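Grotville Town Archive Dispute: Frequently Asked Questions

Last updated in November. Questions are answered by Heather Kerr, who has followed the matter for this site from the start and makes no claim to be neutral about how it has been handled.

What is the dispute about?

Whether the town's wartime and postwar police files should be opened to the public, and on whose say-so. The mayor's office promised full access before the last election. What came out afterward was a reading list of 34 folders, chosen behind closed doors, with a press release calling it "a complete opening." I don't know what dictionary they use at the town hall, but mine has a different word for that.

How many folders are there in total?

The old paper index lists 67. The mayor's spokesman has said the index is out of date, which may be true, but he hasn't produced a newer one. Until he does, I'm using 67.

Who is Bartoš?

The deputy mayor responsible for culture. He signed the order that put the selection in the hands of his own department. He has also written two long newspaper columns on why the past should be left to experts. He has not said which experts, and the department has no historian on staff that I can find.

And Gerken?

Gerken leads the opposition on the council. People write to me assuming I must be on Gerken's side. I'm not. Gerken's party ran the town for two terms and kept every one of these folders locked the whole time. The sudden love of open records would be easier to believe if it had shown up while they had the keys.

Hasn't an independent review already cleared the mayor's office?

There was a review. I'd be careful with "independent." It was written by a lawyer who had done paid work for the town earlier the same year, and it ran to 20 pages, most of them quoting the relevant ordinance back at us. On the one question that mattered – who picked the folders and by what rule – it says the process was "consistent with past practice." The past practice was to release nothing.

What was the Hakier letter?

A letter from a retired records clerk named Hakier, sent to the whole council, saying that some files were moved out of the main storage room before the selection was made. The mayor's side calls it gossip. The opposition calls it proof. I've read it, and it's neither. Hakier gives the shelf numbers and the month, and that can be checked against the storage log. The log has been requested and hasn't been handed over.
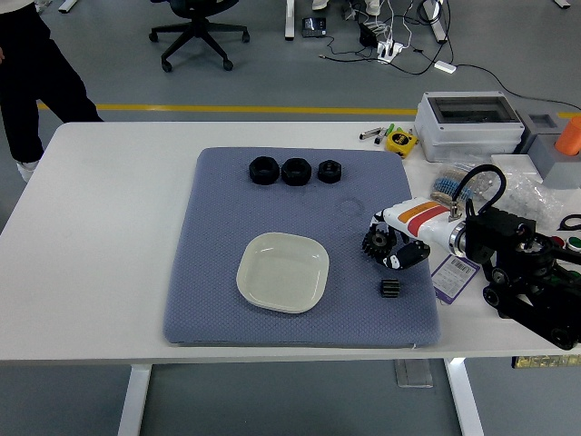

A robotic hand holding a black gear with a silver hub over a padded mat.

Is it true that opening the files would break privacy law?

Some pages probably would need names blacked out. That's normal, and other towns manage it. What I don't buy is the claim that privacy blocks whole folders, including at least one that the index describes as coal receipts. If there is a privacy case for the coal receipts, I'd like to hear it argued in public.

Is one side trying to rewrite history?

Both sides say the other is. The mayor's supporters say the files will be used to smear families who still live here. Gerken's people say the mayor is protecting the names of donors' grandparents. Neither has offered much beyond a raised voice. You can't judge what the files say about anyone until you can read them, and I'd ask readers to be suspicious of anyone who already seems to know.

Why has the local press been so quiet?

It hasn't been quiet so much as obedient. The same paragraph, with the same misspelled street name, appeared in three outlets on the same morning. It came from the press release. I wrote to the editors and got one reply, thanking me for my interest.

Can I see the released folders myself?

Yes, with some patience. The reading room is on the second floor of the town hall annex. You need to ask in writing first, and you may look at 2 folders per visit. Bring a pencil, as pens aren't allowed. Photos are allowed according to the posted rules and not allowed according to the man at the desk. I suggest printing the rules and taking them along.

What happens next?

The council is supposed to vote on a motion to publish the full index. It has been on the agenda twice and was pushed back both times for lack of time, at meetings that ended before 8 p.m. I'll update this page if the vote takes place.

Will you publish corrections?

Yes. If you have a document that shows I'm wrong, send it and I'll put the correction at the top of the page. A strongly worded email isn't a document. I have plenty of those already.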